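How to Glaze Baked Donuts So the Icing Stays Put

I have been making baked donuts on rainy mornings for years, and for most of that time my icing slid right off and puddled on the plate. My neighbor Arvid Wallin finally set me straight, bless him, and this is his method with a few of my own habits mixed in.

Start by letting the donuts cool on a rack for 19 minutes after they come out of the oven. I know, I know — it feels like forever when the kitchen smells that good! 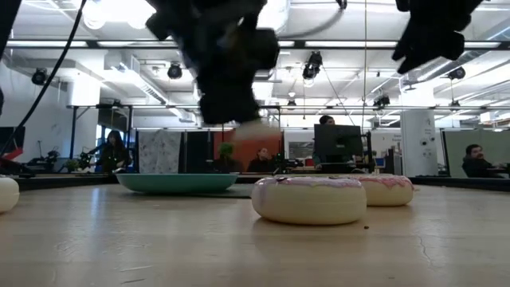
Sift 210 grams of powdered sugar into a wide bowl, then stir in warm milk a spoonful at a time until it falls off the spoon in a thick ribbon. For a soft pink, dip a toothpick in the food coloring and swirl it through, and stop sooner than you think you should. The pale pink-white icing on the big toy donut in front, with just a little drip down the sides, is the look I go for at home.

Now hold a donut upside down by its edges, lower the top into the bowl, give it a small twist and lift it straight up. Let the extra fall back in before you turn it over.
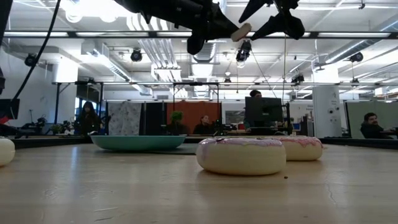

If you like sprinkles, put them on right away, while the glaze is still shiny (I do mine one donut at a time, because it sets faster than you'd expect). Leave everything uncovered until the tops feel dry to a light touch. Leftover glaze keeps overnight in a jar with a tight lid and only needs a few drops of milk to loosen it up again.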